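Bornell: grasp planning and replay tools for soft objects at the sink

Bornell is a small Python package plus a set of recorded episodes. It takes in wrist and side camera streams, finds soft things lying on a tray, proposes grasps, and lets you replay any episode step by step with the planner's thinking drawn next to it. We built it at Rovorico because we were tired of printing poses to a terminal and squinting at them. Now we scrub back and forth through a run like it's a video, and it has made debugging fun again!

Status: usable every day, rough in places. Current data release: 2022-06-27.

What's in the package

bornell.sync lines up all camera streams with the joint log
bornell.segment splits the tray from whatever is resting on it
bornell.grasp scores finger placements for things that squash
bornell.replay steps through an episode, live or from disk
bornell.check looks for dropped images and clock jumps before you waste an afternoon on them

Getting started

Unpack an episode folder, point bornell.replay at it, and press the space bar. The wrist stream opens first. It's the one the grasp scorer trusts most in the last part of an approach, when both fingers are in view and the tray fills most of what's behind them.

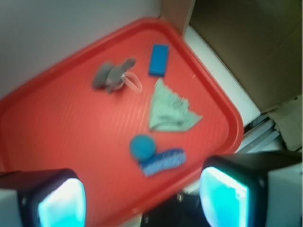

Does the wrist camera need to be calibrated again after every finger change?
Only if the camera mount itself was loosened. Swapping fingers changes the tool offset, so edit the tool file and leave the camera file alone. If bornell.check reports a shift larger than your grasp margin, run the full calibration.

How an episode is stored

Each episode is one folder with the image streams, a joint log, a gripper log and a short settings file. Images are kept at their original timestamps. We don't resample on disk, and I'm very glad we stuck with that (Myfanwy Penry argued for it early and she was right), since you can always resample later but you can't get the original timing back. The joint log is plain text so you can open it anywhere.

The release has 1000 episodes. Of those, 19 are held out for testing and listed in holdout.txt. Please don't tune on them, however tempting it gets. The objects are household stuff: sponges, a towel, a dimpled ball, a plush mouse with a string loop close by. The loop is a terrific test, by the way. Thin, white, and very good at getting itself merged with its neighbors in a mask.

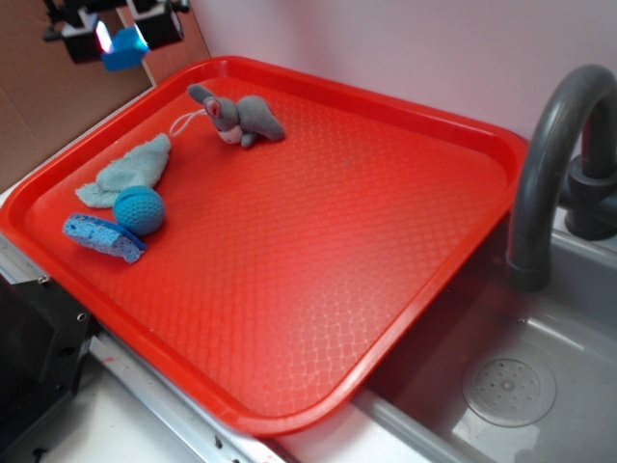 Segmentation starts with the tray. We fit its rim, warp the inside to a flat rectangle, and do everything else in that flat space. The embossed pattern on the floor of a red tray gave our first version a lot of trouble, because every pale streak looked like an edge worth keeping. Bart Jansen's fix was to learn the pattern from the bare part of the tray and subtract it. It's a short function, it runs fast, and I still enjoy reading it. Look at flatten_floor in segment.py.

Planning

The planner treats the tray rim, the walls, the sink edge and the faucet as fixed shapes loaded from a file. It plans an approach, a squeeze and a lift as three separate pieces, so you can swap one without touching the others. The squeeze piece takes a softness value for each object. Start with 6 for cloth and 20 for firm foam, then adjust from there using the gripper log. 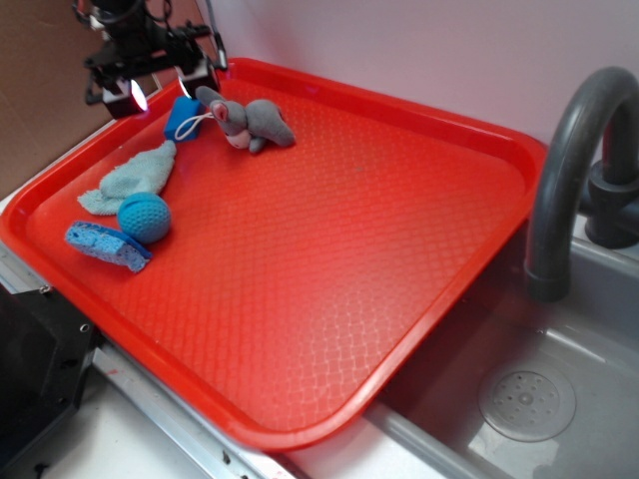 What happens when two objects touch and the mask comes back as one blob?
The planner asks for a second view from the wrist before it commits. If the blob still won't split, it lowers the score of every grasp near the shared border and picks from what's left. You can turn this off with allow_merged in the settings file.

Known limits

Glare on the tray floor can still open holes in the mask when the exposure is fixed too high.
The faucet model is a simple tube with no handle, so leave extra room at the base.
Side views lose objects behind the gripper on some approaches. The tracker coasts through short gaps and gives up on long ones.
Replay on a laptop without a graphics card is slow when all the overlays are on. Turn off the score map first.
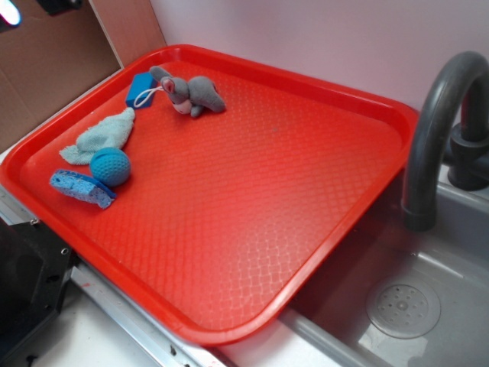

The next release, planned for August, should take care of the glare problem. Leandro Sepúlveda has a branch that estimates the bright area for each image and lowers the edge weights inside it, and the early masks look great. Berwyn Trevor is rewriting the faucet shape with a proper base. Both branches are open if you want to try them, and reports of broken masks are very welcome. Please attach the episode name and your settings file.

Contact

Renzo Zuccaro keeps the package and the data release. Questions about timing and logs go to Myfanwy Penry.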